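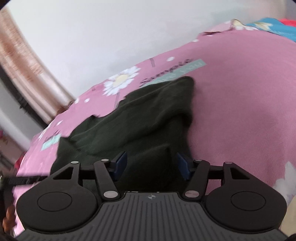

Figure 3. Wrist view at the start of a cloth trial in the bedroom setting. The two fingers face each other across a gap, with the crumpled dark green cloth between and above them on a patterned pink sheet.

4.2 Collection of Cloth Demonstrations in Homes

The cloth portion of the Gradari set was recorded with the hand-held gripper described in Section 3. The operator holds the tool directly and closes the fingers on the item, so that the recorded motion is the motion of the tool itself. No robot is present in the home at this stage. The only visual input is the wide-angle wrist camera, and the same camera and fingers are fitted to the arm used for testing in Section 5.

Operators were asked to leave beds, sofas and tables as they found them. Earlier work by our group used a plain gray mat under the item, and policies trained on those recordings often failed when the mat was removed. Printed bedding is a demanding case. Flowers, lettering and strong color changes on a sheet produce edges that a vision model may confuse with the border of the cloth. In Figure 3 the sheet carries a large white daisy and a teal label with dark lettering close to the top of the cloth, and the outline of the cloth must be separated from both.

Each trial begins with the item in a crumpled state. The operator drops it from a low height, brings the gripper to a starting pose of free choice, and starts the recording. The trial ends when the item has been lifted clear of the surface and held still for 2 seconds. Trials in which the item slipped were kept and marked as failures. The complete cloth portion contains 1000 trials from 27 homes, collected between December and the closing of the set on Apr 25, 2023.

4.3 Selection of the Grasp Point

For each successful trial, the grasp point is defined as the midpoint between the finger pads at the moment the jaw width stops decreasing. This point is projected back into the earlier images of the same trial by means of the estimated tool path. The result is a grasp label for every image without any manual marking.

Wide-angle distortion affects this step. Straight edges such as curtains and bed frames appear strongly curved toward the border of the view, and small errors in the lens model grow quickly there. Labels that fell in the outer part of the image circle were therefore removed. The area near the fingers is less affected, but it is partly hidden by the linkage arms, which cover the lower part of the cloth as the tool approaches. A fixed mask was applied to the gripper body and lobes. The moving arms and fingers were left unmasked, as an early test on the Ninska subset showed that the policy used their position to judge jaw width.

The Cheon baseline was trained on the same labels with the same mask. Both models receive images at 30 frames per second, and neither receives depth. Training settings for the Plaltance model are given in Appendix B.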